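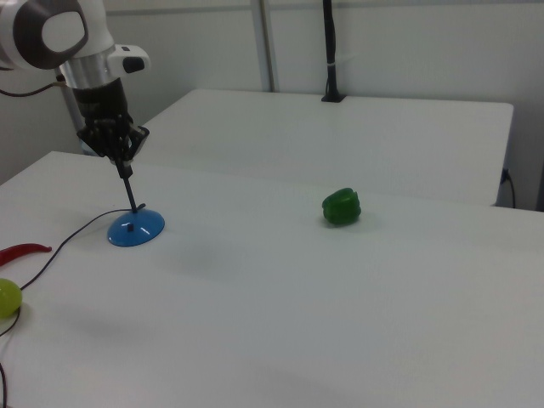
White tables, a blue lamp and a little color

Welcome to the gallery, and thank you for stopping by! My name is Thitima Chantharasri, and for longer than I care to admit I have been putting everyday things on plain tabletops to see how they get along with each other. I started back in 2000 with one kitchen bowl, and the habit never left me. The pages before this one (Meesuk and Brusau) were all pots and jugs, so I was ready for something brighter.

The blue lamp won me over right away. I love a gooseneck - you can bend it whichever way your mood goes - and that round, glossy base is as cheerful as a candy dish. My sister thinks blue belongs in a child's bedroom, and we have agreed to disagree.
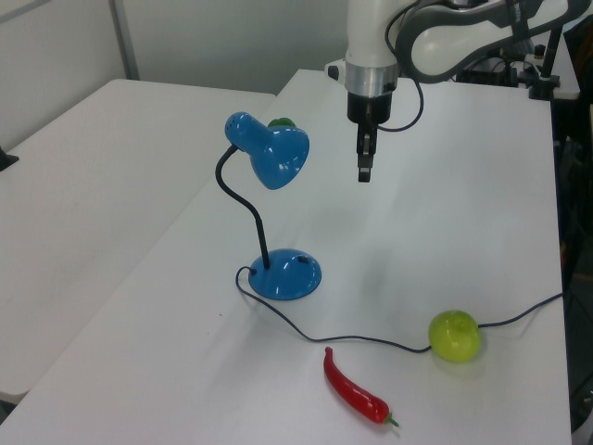
Red next to blue is an old favorite of mine, and a chili pepper is about the reddest thing you can bring home from a grocery store. The apple is the yellow-green sort, shiny and a bit sour-looking, the kind my grandmother put in pies every November.

I let the cord wander, too. For years I tucked cords out of sight, and now I rather like the line they draw across a white table, especially with something round sitting in the way.

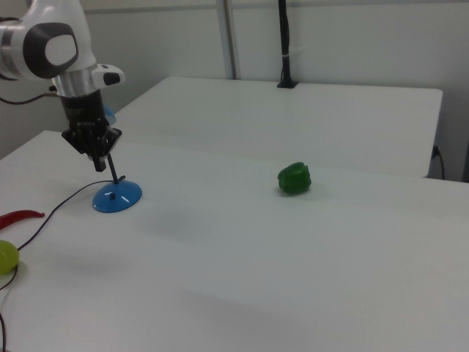
A domed base like that catches the light so nicely, and the thin black stem keeps it from looking heavy. If you enjoy this sort of thing, the Clitia page is the next one along, with 89 pictures of cups and saucers. Take your time with it, and do write to me if you find a favorite.

Page last changed 26th May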